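Pruvow Adds Yard Waste Dumpsters at Nutley Depot

February 23, 2021

Pruvow has added a yard waste line to its roll-off dumpster rental service in Nutley. The containers are open-topped, have a swing gate at the rear and can be ordered for 3, 7 or 14 days.

The new line takes brush, leaves, sod and untreated lumber. Concrete, soil and roofing material must still go in a separate container. Loads that mix the two are billed at the general debris rate.

Pruvow bought 40 containers from Anda, a regional fabricator. Delivery to the Nutley depot was completed in February. Sorted material goes to the Pillay transfer yard, where it is chipped and screened for mulch.

A three-day rental costs $227, with haul-away and disposal included. Street placement requires a town permit – the customer applies for it and must have it in hand before drop-off. Driveway placement does not. 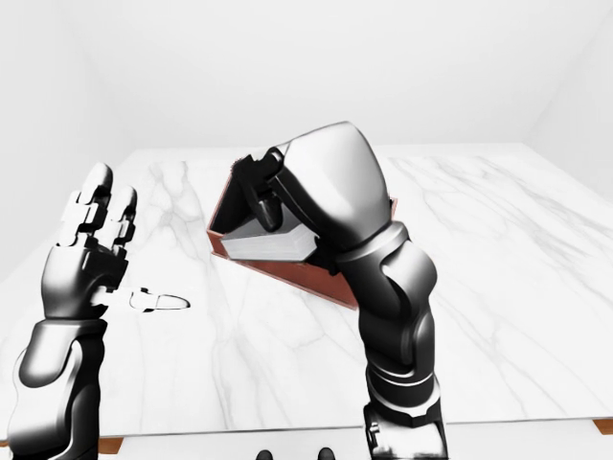

Computer rendering: two robotic arms at a marble tabletop.

Orders placed before noon are delivered the next business day. Saturday pickup is available on request.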